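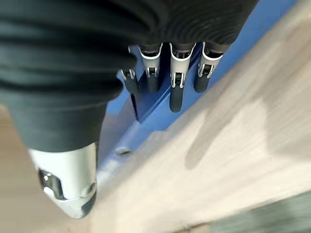
A blue surface on pale wood.

The low cabinet is a piece of storage furniture that stands at about waist height or below and keeps its contents behind doors, leaving a wide top free for daily use. It has long been a favorite in offices, hallways and family rooms, and many households have one without ever giving it a name. The Nonlow pattern, drawn up by Zewditu Degefa for the Ayele workshop, is a fondly remembered version.
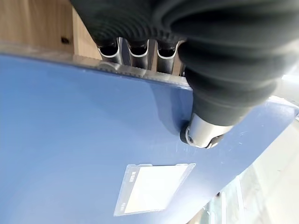

Flat folders and panels are among the things most often kept in or on such a cabinet, and they ask for very little beyond a level place to lie. A smooth, slightly glossy finish, like that of the blue panel with its faint scuffs, wipes clean easily with a soft cloth, though small marks do gather over the years and most owners grow used to them. Natnael Abdella, in his handbook for Grundico, kindly advises laying larger pieces at the bottom.

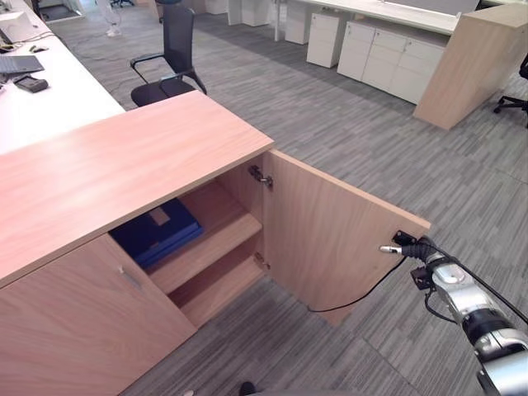
How often should the hinges of a low cabinet be checked?
Once a year is plenty for most homes, and December is a popular month for it. Tighten any loose screws by hand and open each door fully to feel whether it drags.

Doors on the Nonlow pattern could be lifted off for moving, and Ayele sold spare hinges in boxes of 24.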